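2021년 5월 15일 로봇팔 프로젝트 작업 노트

오늘은 학기말 시연용 "상 치우기" 과제 데이터 두 번째 묶음. 오전에 와서 저녁 먹을 때까지 있었으니 꽤 길게 했다. 지난번 노트를 너무 대충 써서 나중에 내가 뭘 바꿨는지 못 알아본 적이 있으므로(캘리브레이션 값만 달랑 적어 놓고 그게 언제 값인지 안 적음) 이번엔 수다스럽더라도 다 적어 둔다.

먼저 어제 남은 일부터. 그리퍼가 닫힐 때 한쪽 손가락이 먼저 물체에 닿아서 작은 물건을 밀어내는 문제가 있었는데, 조 회의에서 기구 문제냐 코드 문제냐로 한참 떠들었다. 나는 기구 쪽이라고 우겼고 결과적으로 반만 맞았다. 손가락 체결 나사 하나가 덜 조여져 있었던 건 맞다. 그런데 조이고 나서도 증상이 조금 남아서 로그를 열어 보니 닫기 명령이 나가는 시점에 손목이 아직 움직이고 있었다! 즉 접근 동작이 끝났다고 판단하는 허용 오차가 너무 넉넉했던 것. 허용 오차를 줄이고, 정지 판정 뒤에 400 ms 기다렸다가 닫도록 바꿨다. 느려지긴 하는데 시연에서 조금 느린 건 아무도 뭐라고 안 한다. 물건을 쳐서 굴리는 게 훨씬 창피하지.

바꾼 설정은 Trinside 폴더의 config에 넣어 두었다. 예전 값은 지우지 말고 주석으로 남겨 둘 것. 우리 조 서버 이름이 왜 Trinside인지는 이제 아무도 기억 못 하는데 바꾸자니 스크립트 경로를 다 고쳐야 해서 그냥 쓴다.

그다음 배치 규칙. Kamran Warraich가 지난번 데이터를 훑어보고 지적한 내용인데, 우리가 물건을 너무 "예쁘게" 놓는다는 거다. 접시는 늘 비슷한 자리, 그릇은 늘 나란히. 이러면 모델이 물건을 보는 게 아니라 자리를 외운다고. 듣고 나서 다시 보니까 진짜 그랬다(나도 모르게 밥상 차리듯이 놓고 있었음). 그래서 오늘부터는 시도마다 배치를 새로 뽑는다. 스크립트가 구역 번호를 뽑아 주면 그 구역 안에 대충 놓는 식이고, 물건끼리 가까워도 그냥 둔다. 접시 위에 뭐가 올라가 있어도 상관없다. 실제 식탁이 그러니까.

바구니를 처음 써 본 것도 오늘이다. 구멍 뚫린 물건은 깊이 값이 들쭉날쭉해서 걱정했는데, 바구니는 집는 대상이 아니고 넣는 대상이라서 당장은 큰 문제가 없었다. 다만 그리퍼가 바구니 테두리에 걸린 적이 두 번 있어서 놓는 높이를 올렸다. 바구니 자체를 집게 하자는 의견은 다음 학기로 미루자. 제발.

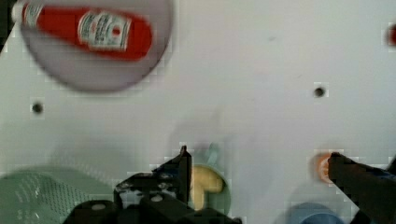 손목 카메라 화면. 주황색 동그란 것이 오른쪽 손가락 끝에 일부 가려져 있다.

이 각도에서 제일 골치 아픈 게 가림이다. 손가락이 화면 아래쪽을 꽤 많이 차지하는 데다가 하필 우리가 제일 보고 싶은 물건이 늘 그 근처에 있다. 위 화면에서도 초록 그릇이 왼쪽 손가락 뒤로 일부 숨었고, 파란 그릇은 윗부분만 겨우 보인다. 반대로 지금 당장 관심 없는 케첩 병과 연보라색 접시는 저 멀리 왼쪽 위에서 시원하게 잘 보이고. 카메라를 조금 더 뒤로 빼자는 말이 또 나왔는데, 그러면 마운트를 다시 출력해야 하고 캘리브레이션도 처음부터다. 나는 반대. 일단 이 위치로 끝까지 모으고, 학습 결과가 영 아니면 그때 생각하자.

그림자도 적어 둔다. 팔이 내려오면서 상판에 흐릿한 회색 그림자가 지는데, 색만 가지고 물체를 자르는 옛날 코드(작년 조한테 물려받은 Fliseck 모듈)는 이걸 자꾸 물체 덩어리로 잡는다. 상판이 하얘서 더 그렇다. 임계값을 올려 보니 그림자는 사라지는데 연한 색 물건 테두리까지 같이 날아갔다. 연보라색 접시가 제일 심했다. 임계값으로 버티는 건 여기까지인 것 같고, 물체 검출은 Matheson 브랜치에서 학습시키고 있는 쪽으로 넘어가는 게 맞다고 본다. Fliseck은 비교용으로만 남기자.

상판의 검은 구멍도 가끔 작은 물체로 잡힌다. 처음엔 웃었는데 로봇이 진짜로 구멍을 집으러 내려간 걸 보고 나서는 안 웃김. 테이프로 막자는 얘기가 있었지만 시연장 테이블에도 구멍이 있다니까 나는 그냥 둔 채로 데이터를 모으는 쪽이다. 대신 평가할 때 "구멍 집으러 감"을 실패 유형에 따로 넣었다.

수집 현황. 목표는 이번 묶음에서 200회, 오늘 끝낸 것 중에 쓸 만한 건 156회. 나머지는 다음 시간에 채운다. 버린 것들은 대부분 사람 실수였다. 녹화 시작을 안 누르고 조종부터 한 것, 비상정지를 팔꿈치로 건드린 것(나다), 시작 위치로 안 돌리고 다음 시도를 시작한 것. 마지막 건 스크립트에서 막을 수 있으니까 홈 위치 확인을 넣기로 했다. 묶음을 다 합쳐서 1,000회까지 가면 좋겠지만 시험 기간이 있어서 모르겠다.

조종은 셋이 돌아가면서 했는데 사람마다 버릇이 확실히 다르다. 나는 위에서 수직으로 내려가는 편이고 Kamran은 옆에서 비스듬히 들어간다. 보기에는 Kamran 쪽이 훨씬 부드럽다(인정하기 싫지만!). 그런데 그릇이 옆에 붙어 있을 때는 비스듬히 들어가다가 그릇을 밀기도 해서 어느 쪽이 낫다고는 못 하겠다. 데이터에 조종자 이름 칸을 추가했으니 나중에 나눠서 학습시켜 비교해 보면 재미있을 듯. 과제 요구사항은 아닌데 보고서에 한 쪽쯤 쓸 거리는 된다.

둥근 물건은 여전히 어렵다. 손가락 끝으로만 살짝 물면 닫히면서 쏙 빠져나간다. 깊게 들어가면 잘 잡히지만 이번엔 손가락이 상판에 닿을까 봐 다들 겁을 먹는다. 상판에 닿기 직전 높이에서 자동으로 멈추게 하는 하한을 걸어 놨으니 겁내지 말고 내려가도 된다. 진짜로. 내가 여러 번 시험했다. 그래도 불안하면 속도를 절반으로 낮추고 하시길.

미끄럼 방지용으로 손가락 안쪽에 붙일 얇은 고무를 Clerkance에 주문해 뒀다. 두께가 생기는 만큼 완전히 닫힌 위치 값이 달라지니까, 붙이는 사람은 반드시 영점을 다시 잡고 이 노트에 적어 주세요. 그리고 고무 붙이기 전 데이터와 후 데이터를 한 폴더에 섞지 말 것. 지난 12월에 이걸로 하루를 통째로 날렸다.

학습 쪽 소식도 조금. 첫 묶음만 가지고 돌려 본 정책은 접근까지는 그럴듯하게 가는데 닫는 타이밍을 못 잡는다. 물체 위에서 멈칫멈칫하다가 허공을 집고 의기양양하게 올라온다. 보고 있으면 좀 귀엽지만 점수는 0점이다. 앞에서 말한 닫기 시점 문제가 첫 묶음 데이터에 그대로 들어가 있어서 그런 것 같은데 확실하진 않다. 새 묶음만으로 따로 학습시켜 보면 알 수 있겠지.

다음 시간 할 일
홈 위치 확인 코드 넣기 (나)
남은 시도 채우기, 배치 스크립트 시드 기록 잊지 말기
Kamran: 첫 묶음에서 닫기 시점 어긋난 시도 골라내기
실패 유형 표에 "테두리 걸림" 추가
손목 케이블 타이 교체. 팔이 끝까지 돌아갈 때 케이블이 팽팽해진다

추가로, 나가기 전에 전원 내리는 순서는 컨트롤러 먼저, 팔은 나중. 오늘은 순서대로 껐다.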